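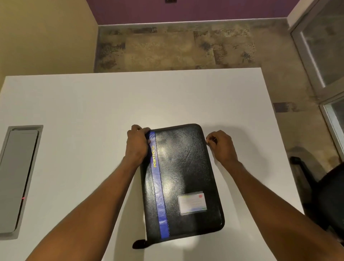 July 2018. Workshop notebook, bench side

Portfolio day! I've been putting this off since May and today I finally cleared the desk and got on with it. Writing it all down while I still remember, partly for Raphaël, who will want to argue with most of it.

Background for anyone flicking back through: Viltetti wants a zip portfolio to go out with the Dasance sample sets, so the reps have one thing to carry instead of the folder-plus-plastic-bag arrangement they have now. The order would be 2,000 pieces if we say yes. We've been handling the black one with the blue stripe, the one that says PORTFOLIO up the side in yellow in case you were in any doubt. I like the stripe. Raphaël Chevalier thinks it looks like a school prize. We have agreed to leave that one alone until the zipper question is settled.

So, the zipper. It runs around the edges, and the corners are rounded, and the corners are where I've lost my patience with every zip case I ever owned. On a straight run almost any zipper is fine. Put a bend in it and you find out how carefully the tape was sewn down, because if there's any slack it bunches on the inside of the curve and the slider climbs over it with that horrible little crunch. I want us to be fussy about this. The reps are going to be opening these things on their knees in waiting rooms.

How I've been doing it, so that whoever takes over does it the same way: portfolio flat on the desk, long side running away from you, stripe on the left. Left hand holds the cover down by the stripe. Right hand works the pull. Don't pick it up and don't brace it against your stomach (I know, I know, that's how everybody does it at home). If the case is hanging in the air you end up steering the slider with your wrist and you can't tell a bad corner from a clumsy hand. Go slowly, stop before each bend, let go, take hold again, carry on. Then the other direction. Opening and closing feel completely different and should get separate lines in the log.

Target is 100 full cycles per case before anyone writes a verdict. I'm well aware that's a lot of zipping. Put the radio on.

One thing I want to change about the log sheet: at the moment there's a single box for "zipper feel" and people write "good" in it. Good how? I've drawn up a new one with a box for each corner and a box for the straight runs, and a space at the bottom for grumbling. Copies are in the tray. The old sheets can be used for shopping lists.

Now the cover. It's black, lightly grained, and shinier than I'd pick if it were up to me, and I've gone back and forth on whether that's a fault. Under our lights you get a big pale shine right across the middle. On a sales table that might look smart! On a day when six people have had their hands all over it, I suspect it will look like six people have had their hands all over it. Raphaël is going to ask Edix whether the same material comes in something duller. If the answer is yes but with a longer wait, my vote is to take the shiny one and include a cloth.

Things to try on the cover, none of them started yet:

Fingerprints, then a dry cloth, then a damp one. Look at it next to the window both times.

Coffee ring. Leave it ten minutes, wipe. Then leave one overnight, because somebody will.

Ballpoint. Just a short line near the bottom, please, I would like the thing to remain presentable.

Rubbing along the stitching by the stripe with a fingernail. If it's going to fray I want it to fray here and not in Perrin's office.

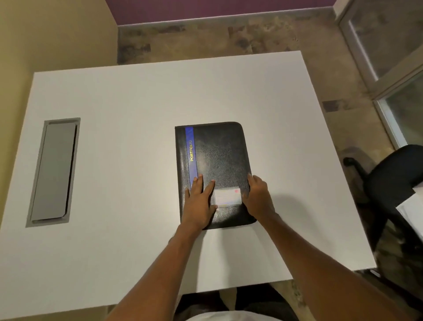 The card window is the part I keep coming back to. It's a small clear one, low down on the right of the cover, and it takes a business card. Nice idea, and it saves us printing names on anything. My worry is where it sits. When you hold a case shut with one hand and zip with the other, your fingers and thumbs are forever wandering over that corner, and a clear window is the first thing to go cloudy on any case. I'd be happier with it on the inside. Raphaël says then what's the point of it, and he has a point himself, since the whole reason Dasance liked the idea was that you could tell whose case was whose in a pile.

Possible compromise: leave the window where it is and test it hard. Card in, card out, fifty times, then look at the edges of the plastic. Then the same with one of those thicker cards that Perrin hands out, which don't fit in anything. If a thick card stretches the opening, a thin one will slide around in there forever after, and we need to know.

Money, briefly. The Edix quote came to 3,957 for the first batch with the stripe printed, and 1,847 for a smaller run if we'd like to dip a toe in first. I'd take the smaller run. We could get those into people's bags, let them be sat on and left in hot cars for a few weeks, and read the complaints before we commit to the big number. Raphaël is leaning the other way on account of the delivery dates. To be talked over at lunch, preferably with sandwiches.

Small housekeeping note about the desk. The white top is great for this kind of work, you spot every crumb and every bit of loose thread straight off. But please keep small parts away from the cable cover on the left. I lost a spare slider somewhere on that side last month and I have never seen it again. A tray, a saucer, anything with an edge.

Also we're low on masking tape and somebody has walked off with the good scissors.

Next up: finish the cycles, fill in the new sheet, ring Edix about the duller cover, and find out from Viltetti how thick the sample sets really are now that they've added the extra swatches. If they're thicker than the old folder we may have to start over with a wider case, and I'd like to hear that before I do the coffee.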